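Drillham clothing swap claims 3000 garments saved. Saved from what is less clear

2019-12-28

The Drillham winter clothing exchange wrapped up its second season last week with a press release announcing that 3000 garments had been "diverted from landfill". It's a nice round figure, and it was repeated on the town's website by suppertime. It deserves a closer look.

Grusetti, the firm hired to run the exchange, counts a garment as diverted the moment it is dropped into a bin at the arena. Whether anyone takes it home is a separate matter. Asked how many of the 3000 had found a new owner, the company first said "the vast majority", then provided a spreadsheet. By its own tally, 433 items were still on the racks when the doors closed, and a further quantity had been "forwarded to partners". Grusetti would not name the partners or say how much went to them.

There is also the question of where the clothes would have gone otherwise. The release assumes that every sweater, parka and pair of snow pants was headed for the dump. Plenty of Drillham households already hand clothes down to cousins, drop them at the church basement or put a bag out on the porch for the neighbours. A coat that used to go next door and now goes through the arena hasn't been rescued from anything.

Tin-yau Pan, who runs the alterations counter on Wu Street, has watched both seasons with some impatience.

"I believe people brought in good stuff. I saw good stuff," Pan said. "But they're calling it a landfill program and they never weighed the garbage. How would they know? Weigh the garbage before, weigh it after, then come and talk to me."

Pan has another complaint, about what happens to knitwear. The exchange's racks use wire hangers, and heavy pullovers left on them for a few weeks come off with stretched shoulders and a peak at each end. Pan asked for tables in the first year and was told they took up too much floor. The wire hangers were back this year.

The town, for its part, seems happy. Its contribution covers the arena rental and the printing, and a spokesperson said residents had given "overwhelmingly positive feedback". The feedback in question was a card by the exit with a smiling face and a frowning face on it. There was no space to write anything.

The more ambitious promise in the release concerns Cuten, an online listing service that Grusetti wants to bring in for the third season. Residents would spread a garment out at home, fill in a condition form and have it matched to someone in town before it ever left the house. The company says this would do away with leftovers. It may. It would also shut out anyone who doesn't care to list their closet on a website, and going by the lineup at the arena door, that's a good share of the people who use the exchange now.

Nor is it obvious that residents will agree on the form. It offers 6 grades of wear, from "as new" to "well loved", with no explanation of where one stops and the next begins. Pan tried it with a cardigan and two customers and got three different answers.

None of this makes the exchange a bad idea. Free winter clothes in a town with long winters are worth having, and the racks of children's boots were picked over early. A plain account of who took home what would make a decent case for carrying on. Council has instead been handed a number that measures how much people dropped off, and it will be asked to use that number in June, when the contract comes up for renewal.

Grusetti said it was "exploring enhanced metrics" for next season. It did not say whether those would include a scale.

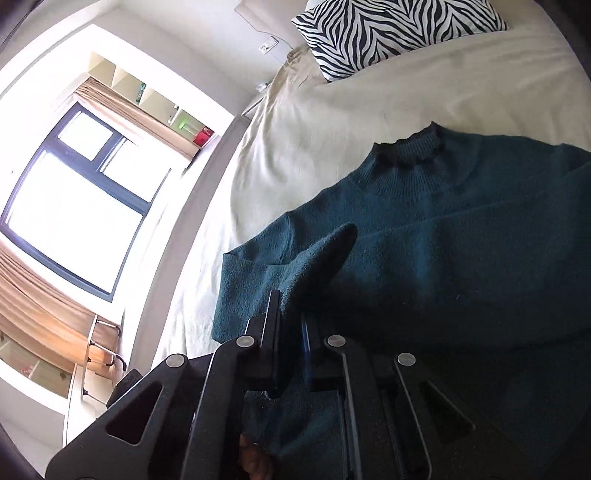
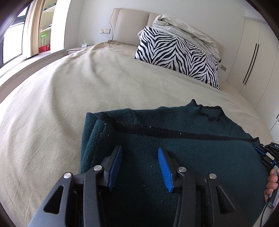 A dark knit sweater with a ribbed collar, laid out on a bed. Knitwear keeps its shape better flat than on a wire hanger, according to Pan.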